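Storing and Mixing Two-Part Adhesives in a Small Workshop
Bench notes, Zillen workshop pages

Shelf life

Two-part epoxy keeps longest in a cool cupboard with the caps wiped before closing. Resin left on the threads gums the cap shut and is the usual cause of split bottle necks. Use one cloth for resin and another for hardener. Mark the month of opening on both bottles – ours say April at present – and replace the pair together.

Resin that has gone cloudy or grainy has crystallized. Stand the closed bottle in warm water until it clears, then let it return to room temperature before measuring. Discard hardener that has thickened.

Measuring

Check the label for whether the ratio is by weight or by volume. The two are seldom interchangeable. For small batches a scale reading to a tenth of a gram is easier to use than marked cups. Zero the scale with the cup on it, pour the resin, zero again, pour the hardener.

Do not add extra hardener to speed up the cure. The joint stays rubbery and has to be scraped out.

Mixing

Stir for 2 minutes with a flat stick, scraping the sides and the bottom corners of the cup. Transfer to a second cup and stir again. Most sticky patches in a cured surface are unmixed material from the wall of the first cup.

A deep cup holds heat and shortens working time. Spread the mix in a shallow tray if the job will take longer than a few minutes. If a cup starts to smoke or becomes too hot to hold, set it outdoors on concrete and leave it alone.

Surface preparation

Sand metal and hard plastic with 90 grit, brush off the dust, and wipe with alcohol on a clean rag. Do not touch the surface after wiping. Oily woods need the same wipe shortly before gluing. Polyethylene and polypropylene do not bond well with ordinary epoxy whatever the preparation – use screws or clips.

Clamping

Light pressure is enough. Hard clamping squeezes the adhesive out and starves the joint. Put waxed paper under every clamp pad. Leave clamps on for 6 hours at room temperature and longer in a cold shop.

Cleanup

Wipe tools before the mix gels. Vinegar loosens uncured epoxy on steel; rinse and dry afterward to prevent rust. Let leftover mix harden fully in the cup before it goes in the trash.

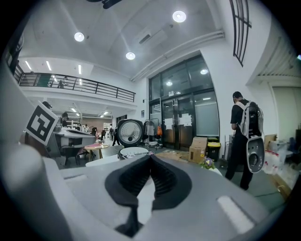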